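Search this site
Search
Go

The Cetico home energy monitor, after one July

I bought the Cetico because my electric bill had started arriving with a little bar chart comparing me to my "efficient neighbors," and I wanted to know who these people were and what they were sitting in the dark doing. The monitor can't tell you that. It can tell you what your own house is up to, and for most of July it told me, at all hours, with a chime.

The kit is two clamps, a gray hub and an antenna you will lose. The clamps go around the main lines inside your breaker panel. The instructions call this a job for "a confident homeowner," and I am one in most rooms of the house, but I called Bartoš Electric over in Gasport. Their man had the cover off, the clamps on and the cover back in less time than I'd spent reading the warnings. He also told me my panel was older than he was, in a tone I didn't care for.

Then you install the app. It's called Veltia, and it wants your email, your zip code, your square footage and your "energy goals." I put down "lower." It sent me a badge.

Once it settles in, the live reading is very good. Turn on the toaster and the number jumps before the bread is warm. The monthly total was 1,365 kilowatt-hours, and when the utility bill came the two figures agreed closely enough that I had nobody to be angry at. If all you want is a meter you can read from the couch, you can stop here and buy it.

The trouble is the feature on the front of the box, where it learns your appliances by their electrical habits and names them for you. It found the refrigerator on the second day. It found the dryer after a week and labeled it "Electric Vehicle." I corrected it. It thanked me and found a second electric vehicle, which was the oven. The dehumidifier in my basement, a machine that runs the way other people breathe, was never identified at all and went into a category called Other. Other was my biggest expense.

I worked that one out the old way, by walking downstairs and switching it off while my wife read numbers down the stairwell. So I'd give the Cetico half the credit. I've since set the dehumidifier back a couple of notches, and the basement smells the same as it ever did.

The history is where I got cross. You see 30 days for free. Anything older sits behind a subscription, so the one comparison I'd like to make, this summer against last, is the one I'd have to rent. You can export to a spreadsheet by hand if you remember to do it before the month rolls off. I've remembered once.

Turn off the chime. It's under Account, then Preferences, then Delight.

Would I buy it again? For the clamps and the live number, yes, grudgingly. For the appliance detective, no. A cheap plug-in meter and an afternoon of crawling behind furniture will get you further, though you'll want knee pads.

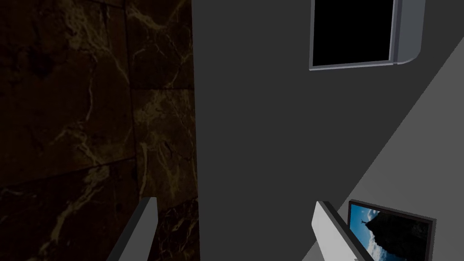

Reviewed by Zlatko Dumitrescu | Sunday, August 30, 2020 | Filed under: Home Energy

Zlatko pays for the things he reviews and, in this case, for the electrician too. Next up is a programmable water heater timer, if he can get it to accept that it's not midnight.

Contact us | © 2020 | All rights reserved | Back to top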